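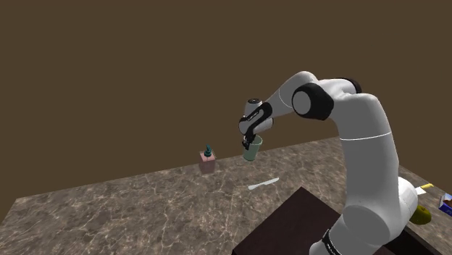
One of the drivers who came through the Degefa crossing that night told us later that the first thing he noticed was the radio going dead, and only after that the smoke. I start with him since most of what was printed the next morning had the order the other way around.

Slide 2. What happened.
Armed men attacked the customs post at Degefa before dawn on 9 March 2024. Fourteen people were killed. Nine were truck drivers and passengers waiting for the gate to open, five were border guards. The road was shut for the rest of the month.

Say here that the names of places are as used by the district office. Gakik is the market town, Hostik is the village on the ridge, Degefa is the crossing itself.

Slide 3. The early reports.
First wire copy said 63 dead. That number came from one phone call to the hospital in Gakik. The clerk gave the count of everyone admitted, living and dead, for the whole night. It was repeated by four outlets before noon. Two of them never corrected it.

Pause. Ask who in the room has filed a number from a single phone call. Don't wait too long for hands.

Slide 4. Who claimed it.
Two groups claimed the attack. The first statement named the wrong side of the river. The second got the gate right but gave the wrong hour. The provincial police blamed a third group and have not published their reasons. I don't know who did it. If asked, say that and move on.

Slide 5. The people who left.
The district office registered 1,996 people from Hostik and the farms below it. Most went to Gakik and stayed with relatives. The rest slept in the school. Registration closed after six days, and families who arrived later are not in the figure. Read that last part twice, it gets lost.

Slide 6. How we checked.
We worked from three lists: the hospital, the burial ground and the trucking firm Zineo, which had its own record of drivers on the road. Eleven names matched on all three. The other three took most of our time. One was spelled two ways and had been counted as two men.

Skip the spreadsheet if running late.

Slide 7. Compensation.
The province promised payment to each family within 100 days. When we last called, five families had been paid. The guards' families were first. The drivers' families were told to bring a paper that the Gakik office does not issue.

Slide 8. What I would do differently.
Call the burial ground on day one. Ask the hospital what the number includes. Keep the first version of the story online with the correction at the top.

Questions. Expect one on the police statement, see slide 4.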